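Last updated: October, 4:40 pm

Lollden two-arm handling project, progress note to Requena

From: Pejman Nikzad, Mondstead bench team
For: Geetha Kandasamy
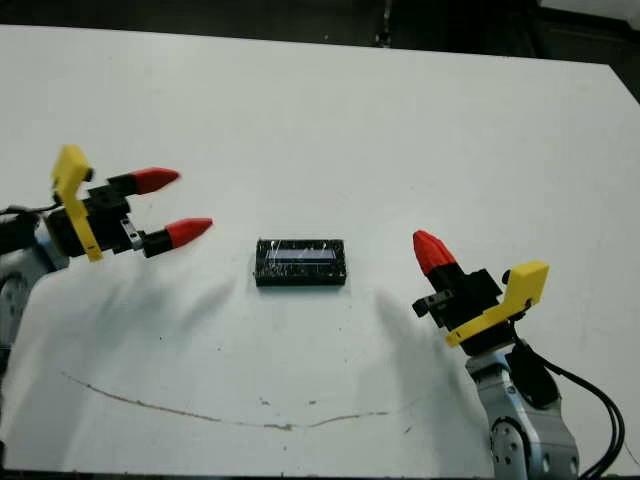
Where we are

Short version: left gripper fault cost us most of the month. Runs are going again on reduced speed. Handover task (left picks, passes to right, right places) is behind plan. Single-arm pick is on plan. No one hurt, nothing broken except one finger pad screw and our schedule.

Total logged attempts since the last note: 2650. Of those, 1546 were before the fault and are fine to use as they stand. The rest are after the restart and need the speed change noted against them, which Pejman is doing by hand becuase the log doesn't carry it.

What went wrong

Left gripper stopped reporting its opening correctly. It would close on the item, report closed, and then the controller read it as open and sent the close command again. Motor kept pushing. First time, the item got squeezed and popped out sideways. Second time the arm started its handover move with the gripper still loading up, and the fingers met the right gripper about where the item should have been. Light contact, but contact. The force limit on the right arm tripped. The limit on the left did not, and that's the part we are treating as a safety matter.

Stopped everything at that point. Key out, arms locked, wrote it up the same afternoon.

Cause, as far as we have it

Two things stacked up.

1. The position signal from the left gripper was dropping out. Cable was pulling at the connector when the wrist turned past a certain angle. Intermittent, so it passed the morning check every time (check is done with the wrist straight).

2. The force limit on the left arm had been raised during the September tuning and never put back. It was in somebody's notes, not in the settings sheet. My fault for not having it on the startup list.

Either one alone we would probably have caught. Still not sure why the signal fault shows up more in the second half of a session. Could be heat in the connector, could be the cable working loose. Drundau have the old cable and are looking at it, no answer yet.

What we changed

- New cable on the left gripper, longer loop, clamped further back
- Force limits now the same on both arms, and locked behind a password
- Startup check now turns both wrists through the full range with the gripper opening and closing
- Repeat close command blocked. If the gripper doesn't confirm, arms stop and wait for a person
- Handover speed cut by half until Geetha signs off
- Nobody reaches in to reset an item unless the key is out. This was already the rule, was not always followed. It is now

Since the restart

The new stop has come up 13 times. Went through all of them. Most were the item turning in the fingers and the grip closing on a corner, so a real miss and a correct stop. 2 we can't explain. In both the signal looks clean and the gripper just didn't answer. Not calling this closed until we can.

No more contact between the arms.

The shiny wrap is giving the cameras trouble too, glare under the overhead lights. Seperate problem, smaller. Trying the lights at a lower angle first before we ask for any money for it.

What slips

Handover results move out to the next reporting period. The mixed-item set goes after that. Single-arm numbers will come on time. We'd rather not bring the speed back up just to hit the handover date, and would like Requena to agree to that in writing if possible.

Budget: cable and clamps came out of spares. Staff time is the real cost. No extra asked for at this point, but if Drundau say it's the gripper and not the cable we will need to replace the left one and will come back to you.

Need from you

- OK on the revised handover date
- Geetha to sit in on the wrist check and look over the new limits before any speed increase
- Whether you want the full incident write-up or if this covers it. It's longer and has the traces in it

Next note after Drundau report back, or sooner if the stop fires again and we can't say why.

P.N.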